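Girar Cube Travel Socket
Item 1351, sold by Soltach

The Girar Cube is a small power socket for people who work in different rooms, or who travel and never find a free outlet near the desk. It is easy to keep in a bag with your other cables.

Weight: 148 g
Warranty: 18 months
Colors: blue, gray, white
In the box: cube, cord, printed guide in seven languages

Before the first use, please pull the cord out to its full length. Do not cover the cube with cloth or paper. Do not use it in the bathroom or outdoors. If the plug does not enter easily, please do not push it by force. 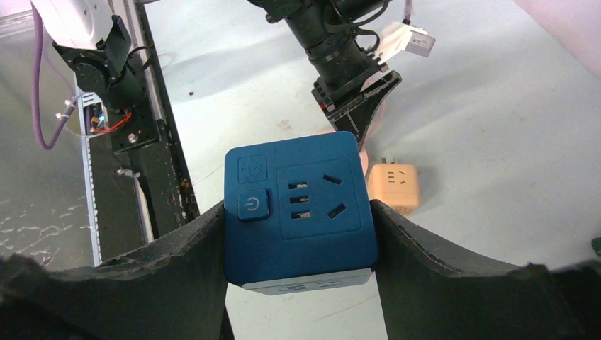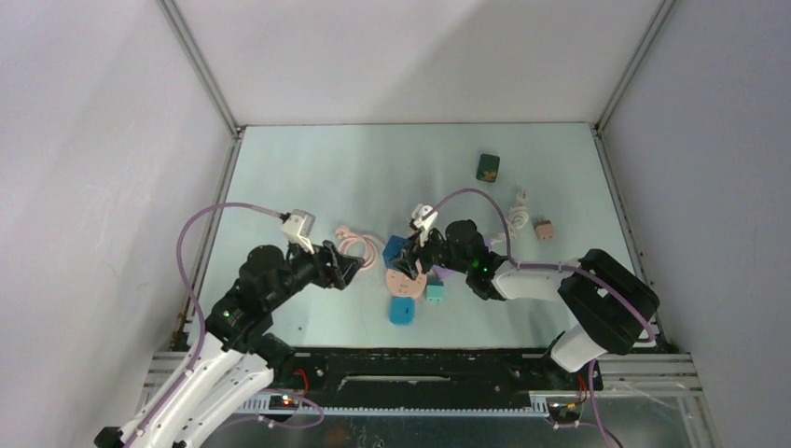 First picture: Girar Cube in blue, with the light-bulb symbol and the power button on the top face.

Orders made before noon leave our store in Assunção on the same day. Delivery inside the country takes roughly 7 days. In December it can be longer, so we ask you to order early.

The older Carkano cord also fits this model. For orders of many pieces, please write to Geetha Krishnan in the sales office and tell her the color and the quantity. Returns are handled by Taha Belhaj. Please keep the original box for this.

Page updated 2019-10-17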